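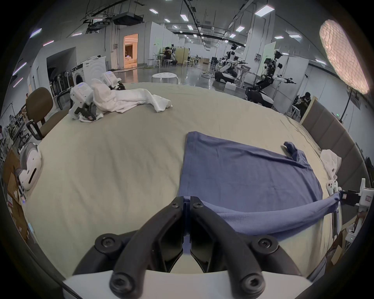 Clothing store, Undaver hall – notes of the July meeting

Sorting and folding came first, as it took up most of last month. The big surface stays covered with the beige sheet, and members agreed it should be pulled flat before each session, as it wrinkles, mostly on the left half. Slate-blue garments like the one spread out on the right are to be folded with the sleeves laid in first. White items go in a separate heap on the left, as now. The cardboard boxes stay along the edge until the shelves from Jirix arrive.

Stock. 440 items came in and 243 have been folded and boxed. A further 74 were set aside for mending, mainly hems and cuffs. The rest are still in bags in the corridor.

Mending. Doherty have offered to take the 74 at no charge but want them bagged by colour. Agreed.

Labels. The old labels peel off in the damp. Agreed to buy 5 rolls of the stronger sort and relabel boxes as they are opened – no need to do them all at once.

Collection. Virkerari will send a van at 10.30 on the morning of the next session. Boxes to be by the side door before then, heavy ones at the bottom.

Any other business. The side door is sticking again. It was reported in the spring and will be reported again.

Meeting closed at 8.15 pm.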